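April, site diary, Calldale Road widening, northbound

On site 6.40 am. Overcast, light wind, ground firm after two dry days. Night crew had left the taper short at the Gebru Street merge, so I had it extended by 50 metres before the morning peak. Vinh signed the amended traffic guidance scheme at 7.15.

Subbase on the outer lane is now trimmed and compacted between the culvert and the bus bay. Nuclear gauge results came back within spec except for one lot beside the kerb, where the roller can't get in close. Re-rolled with the small plate and retested after smoko. Passed.

Placed 760 tonnes of asphalt base for the week to date. Driren's second truck was late again and the paver sat for 33 minutes, which means a cold joint near the driveway to the tyre shop. Marked it for saw cutting. Indira wants it noted in the lot records and I have done that.

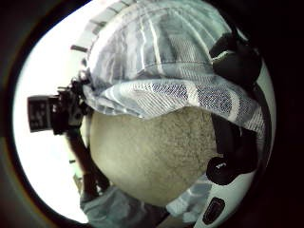
Stormwater: pit 16 is still sitting proud of the design level. Tài checked the survey twice and the benchmark is fine, so the error is in the precast riser. Fillo will send a replacement but gave no delivery date. Left it plated and coned for now, with the 40 signs staying up overnight.

Mahtab rang at 2 pm regarding the signal conduits. The power authority has moved the outage, and the cutover at the Gebru Street lights slips into next month. Linemarking can't be finalised until then - temporary tape only on the right-turn bay.

Two complaints from residents, both concerning dust. Had the water cart do an extra pass past the houses at 3.

Off site 5.20 pm. Tomorrow: saw cut the joint, strip the kerb forms, chase Fillo.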